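**Course handout 4: Notes to accompany the demonstration visit**
Introduction to Automation in the Home, Lususitz Technical College
Course lead: Mulugeta Sisay

These notes are to be read before the visit and kept for the written report. They cover the purpose of the demonstration, the equipment, the folding task, and the points on which students will be asked to comment.

## 1. Purpose of the visit

The first three handouts dealt with machines that work in fixed places on rigid parts. The visit introduces the opposite case. Clothing has no fixed shape, the bed on which it lies is soft, and a home is arranged for the people who live in it. The demonstration is given by Itness, whose home tasks group is led by Sudheer Suvarna, and it takes place in a furnished bedroom.

The project, called Lobo, collects records of ordinary household work carried out with a hand-held gripper. A person holds the tool and does the task with it. The record is later used to teach a robot arm fitted with the same kind of fingers. Students who missed the lecture on learning from demonstration should read chapter 2 of the course reader first.

## 2. The task

The operator is given a dark garment on a made bed and is asked to bring it to a flat, folded state using the gripper. No time limit is set. The task is divided into four stages for the purpose of discussion:

1. Approach: the fingers are brought to the garment, open, at a shallow angle.
2. Grasp: the tips close on a single layer or on several layers, as the operator chooses.
3. Carry: the held edge is moved across the garment and laid down.
4. Release and smooth: the fingers open and the tips are used to press or nudge the cloth.

Most of the difficulty lies in the second stage. With the tips pressed into thick, soft fleece, it is hard to judge from above whether one layer has been taken or two.

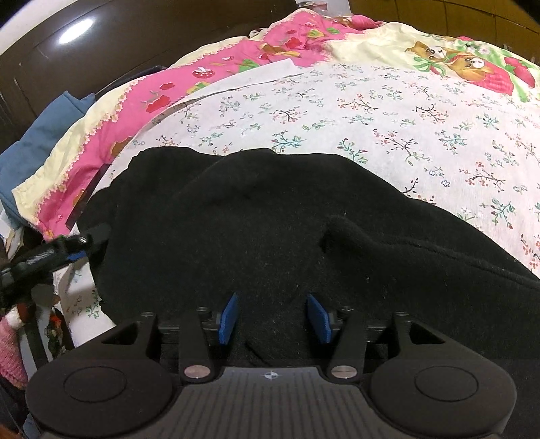
*Page last changed: January, by M. Sisay (section 3 expanded, report length corrected)*

## 3. Points to observe

**Contact.** Both blue tips point inward and can be pushed down into the fabric before they close. Observe how far the operator presses. On a hard table the surface stops the fingers. On a bed the surface gives way, and the sheet can be picked up together with the garment. Operators are trained to press lightly, close a little, lift a little, and look before going on.

**Color and pattern.** A black garment shows few shadows, and its folds are difficult to separate by eye or by camera. The sheet under it is pale with a small floral print, so the outline of the garment is clear even where the inside is not. Students should consider what would change if a patterned garment were placed on the same sheet.

**Clutter.** The bedding has not been cleared away. A bright pink quilt with strawberries and a pale yellow section with cartoon bears lie beyond the working area. A program that looks for "the cloth" will find a great deal of it. The report should say how a person knows at once which piece is meant, and what information a machine would need in order to do the same.

**Wrist movement.** The tool has two fingers and one opening movement. Everything else comes from the wrist and forearm of the person holding it. Note each occasion on which the operator turns the wrist beyond what a six-joint arm could easily copy. The reach diagram in handout 3 may be used for this purpose.

**Recovery.** Attempts will fail during the demonstration. The group keeps these attempts in the record, provided that the operator goes on to correct them. Please note how a correction begins, in particular whether the operator starts the fold again or repairs it from where it stands.

## 4. What counts as a finished fold

The Lobo project uses a plain written standard. A garment is considered folded when it lies flat, is close to a rectangle in outline, and has no part hanging off the supporting surface. The standard does not require neat edges. A bundle with one straight edge and some bunching along a side may pass, and a loose end is recorded as a fault of the lesser grade.

This standard was the subject of some disagreement in last year's seminar. Several students considered it too generous, as a customer of a laundry service would not accept such a result. The opposing view was that a strict standard would remove most of the useful records and leave only those made by the most skilled operators. Both positions may be defended in the report. Students are asked to base their argument on what they observe.
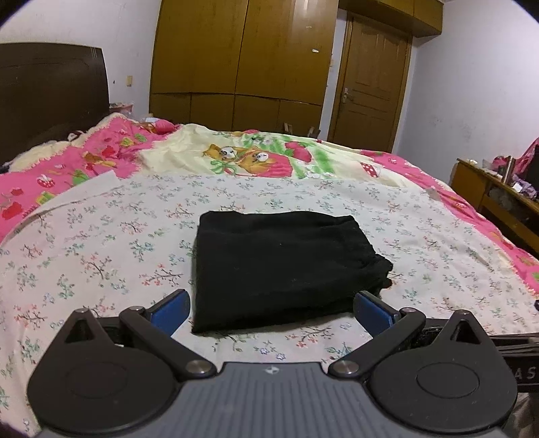 The grading itself is done by two people working apart, neither of whom was the operator. Where they disagree, the record goes to a third person. The project has graded 2,000 folding attempts in this way. Of these, 1,000 were made on beds and the remainder on tables and other firm surfaces. Mr. Suvarna will explain the grading form during the discussion period, and blank copies will be available.

Students often ask why the same simple task is repeated so many times. The number of attempts matters less than the spread among them. A garment that starts in a heap, one that starts half folded, and one that starts inside out each present a different problem, although the finished fold is the same. For this reason, the starting state is recorded separately from the result.

## 5. Arrangements

The class has 26 enrolled students and will attend in two groups. Each group will assemble in room 108 for the safety talk and will then go to the demonstration together. Group lists are posted outside the department office.

- Bags and coats are to be left in room 108.
- Students should remain on the side of the bed opposite the operator.
- The gripper may be handled only when it is offered by a member of the Itness staff.
- Photography is permitted after the final attempt. Items in the room are not to be moved.

Students who use a wheelchair or who cannot stand for the full session should inform the course lead in advance so that a place at the foot of the bed can be kept for them.

## 6. Written report

The report should be between three and four pages and should include:

- a short account of one complete attempt, divided into the four stages in section 2;
- one failure or correction, with a proposed cause;
- an argument for or against the folding standard in section 4;
- one change to the tool or the room that would make the task easier, and the likely cost of that change to the value of the record.

A drawing of the gripper is welcome but carries no marks. Reports that only describe the equipment will be returned. The Gavamell worksheet on grasp types may be attached as an appendix and does not count toward the page limit.

Questions on the report should be raised in the tutorial following the visit. Reading for that tutorial is chapter 5 of the course reader, omitting the section on suction tools.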